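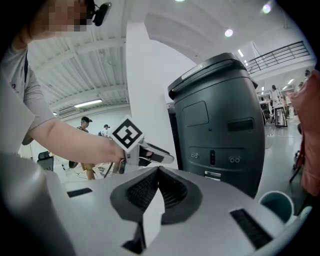
The tall dark gray machine, front panel facing out.

Setting up an ironing spot in a shared room

Most ironing spots get put together in the wrong order. The board goes up first, then the iron, and then you find that the cord won't reach and a cabinet door opens into the board. Do the room first.

1. Place the tall things.
Anything tall and heavy should be in its final position before the board comes out. Turn it so you can reach the front panel and get a cloth around the sides. Leave 16 inches between it and the place where you will stand. If it came with its own clearance figures, use those.

2. Clear the floor.
Move cables out of the path between the outlet and the board. Push chairs back far enough that the wheels don't meet the board legs. Boxes waiting to be unpacked can go under a table.

3. Find the outlet.
An iron should have a wall outlet to itself. Don't run it off a power strip that is already feeding other equipment. Stand where you plan to iron and check that the cord reaches with slack left over. If it is tight, move the board and leave the extension cord in the drawer.

4. Set the height.
The top should come to your hip or slightly above. Too low and your back will complain after three shirts. Lock the legs, then lean on both ends with your palms. If it rocks, turn it end for end before you start folding paper under a foot.

5. Do a dry run with the iron cold and unplugged.
Put the iron on the surface and push it toward the far end, tip first. Watch what the cord or hose does. It should lift clear of the surface and hang off the side without dragging. Try it with your other hand too. This can be done while the packing film is still on.
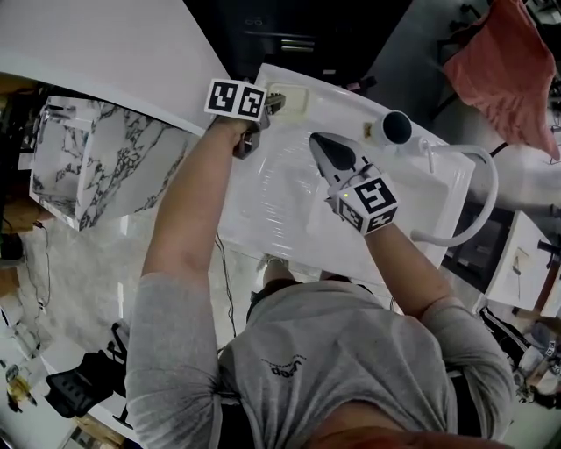 Vangelis Chrysikopoulos wrote in to ask for a stronger warning at this step: his Amilberg board had a strip of clear film folded under the nose, he missed it, and the first hot pass welded it to the cover. He now runs a fingernail along the whole underside and has a friend check it as well.

6. Take off all the film.
Start at one end and pull slowly. Check the edges, the underside and the iron rest. Also look at the soleplate of a new iron, where there may be a sticker or a thin sheet. No heat goes near the board until this is finished.

7. Put on the cover.
A cotton cover over a felt pad is enough for most clothes. I use the Pomare one, which has a drawstring and washes well. Pull it tight and tie it underneath.

8. Fill and test.
With the iron unplugged, add water up to the line. Mine takes 300 ml. Plug in, wait for the light, and give the first bursts of steam over an old towel. New irons can spit a little.

Storing it

Unplug, empty the tank, and let the iron cool on its rest for half an hour. Wrap the cord loosely. The board can stand folded against a wall, cover side in, away from the door.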